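I've been through a silly number of gift boxes this year. It started with a birthday in my sister's family and then it sort of became my thing, so now whenever somebody needs a box of treats, I'm the one who gets the message. Most of what I've bought has been fine for one outing and fit for the recycling after that. So when Puspita Krishnan told me she'd been using the same Fulto lidded box for two birthdays and a leaving do, I ordered a set that evening, in the dark green, and I've been packing them ever since.
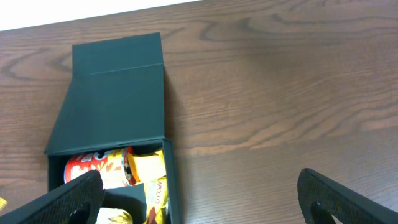
*9 min read · posted 11/15/23*

Let's do the money first, as that's what I always scroll down for. The set of nine was Rs 2,910 from Pikon, and delivery is free once you reach 3,000, so naturally I threw in a pack of tissue paper for around 300 that I didn't need and felt very clever about it. (The tissue was awful, by the way. Thin, creased, a nasty sort of cream. Skip it and pay the delivery.)

They came flat-stacked with a sheet between each one, and all of mine arrived without a dent. They smell a bit when you first open them! Not horrible, just that new-shoebox smell, but I wouldn't put anything unwrapped in there on day one. I left mine standing open on top of the wardrobe over a weekend and it had mostly gone.

**The lid**

I'm starting with the lid as it's why I'd buy these again. It's hinged, so you can fold it right back and it lies flat on the table behind the box while you fill it. If you've ever packed with a loose lid you'll know the routine: you put it down somewhere safe, it goes under the wrapping paper, you put your tea on it. With this one I've got both hands free and the lid stays put. There's a fold across it too, so the end section bends separately from the main panel, and that makes it easier to ease shut over something that's a touch too tall. You do need a bit of table behind you though. On my kitchen worktop it kept bumping into the kettle, and I've ended up doing all my packing on the big wooden table.

One grumble. The fold was stiff on the first few and I had to work it back and forth before it would sit nicely. By the third or fourth use it behaves. If you're giving the box away after one use, well, your friend gets the stiff fold.

**The inside**

It's one plain compartment, same green as the outside, no slotted inserts. I was a bit sniffy about that at first, having come from the Climisa boxes with their little slotted inserts, but the inserts were always the wrong size for what I'd bought and I'd end up binning them. Snacks just don't come in helpful shapes. You've got your round tubs, your crinkly foil packets, your long thin sticks, and a bare compartment copes with that lot far better.

My method, if it's any use: the round thing goes in first, on its side, up in a corner. Foil packets fill in next to it, because they squash. Long sticks go against a wall. I like red and yellow packaging against the dark green, it looks properly festive without any decoration at all, and gold foil looks gorgeous in there. I tried one with mostly pale packets for my aunt and it was a bit dreary, so I tipped it all out and went back to the shop.

What I'd say is pack it closely. The first one I made had gaps, and after a bus ride across town everything had slid to one end like luggage on a ferry. Either fill it up or pad it out with better tissue than mine.

**The colour**

I've seen people arguing about this on the Pikon page, and they're all right. It shifts! By the window I'd call it green. Under the ceiling light it goes greyer, nearly teal on the sides, and in shadow it could pass for black. If you're after a cheerful Christmassy green you may be disappointed. I love it, especially on dark wood, but I'd not try to match it to a ribbon from a website. Take the box with you to the shop, which is what I did at the Sembiring market in October, and I got some funny looks and a very good mustard yellow.

The matt finish has a slight texture that hides small scuffs nicely. It doesn't hide grease. I'd been eating crisps (quality control) and left a thumbprint on the lid that I couldn't shift with a dry cloth, and a damp one only made a bigger mark. Wash your hands, then pack.

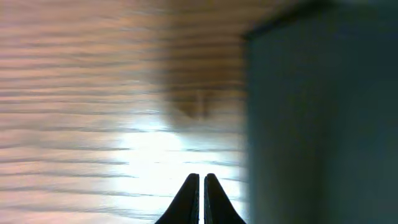 Sulastri Khoo left a comment under my short post about these last month: I've had the same set since spring and the hinge is going on one of them, right at the left corner, where I always open it from. I've started opening with two hands and the others are holding up. Also, please don't store them standing on end, mine leaned and now the lid won't meet the front properly.

So that's worth knowing, and I've changed how I keep mine. They used to stand up like books beside the printer. They're lying flat now, in two piles, with nothing heavy on top. I've had a good look at all the hinges and can't find any wear yet, but I've only had them a few weeks and I'm a careful opener by nature.

Kurniawati Chin wanted to know if they'd survive the post. I wouldn't send one bare. I put mine inside an ordinary parcel box with newspaper down the sides and it got to Faustino Lozano in good shape, although he did report that one packet had burst. I blame my packing for that one.

**Closed up**

This is where they look dearer than they are. Shut, the box sits low and tidy, the edges are slightly rounded and there's no logo shouting at you on the top.

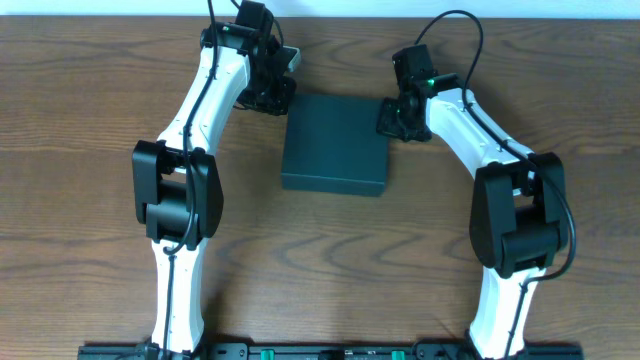
I tend to leave it plain, or do one band of ribbon if it's for a birthday. Stickers are a mistake, they lift the finish when you peel them off, and I've got one lid with a pale oval on it to prove it. A gift tag tied to the ribbon is much kinder, and you can reuse the box afterwards.

As for stacking, two are fine. I carried three to Sugeng Ong's flat and the top one started sliding about on the stairs, so next time it's a big shopping bag.

Would I buy them again? Yes, and I probably will before New Year, seeing how many I've given away with no sign of them coming back. The Climisa ones are a bit cheaper per box and I'd still use those for something light, like tea bags or socks. For snacks, and anything you want somebody to open slowly at the table, I'd go with the Fulto.

Oh, and I've been asked about the smaller size. I haven't tried it. Pikon had it out of stock both times I looked, but if anybody gets hold of one, do tell me whether a standard tub of crisps fits in lengthways!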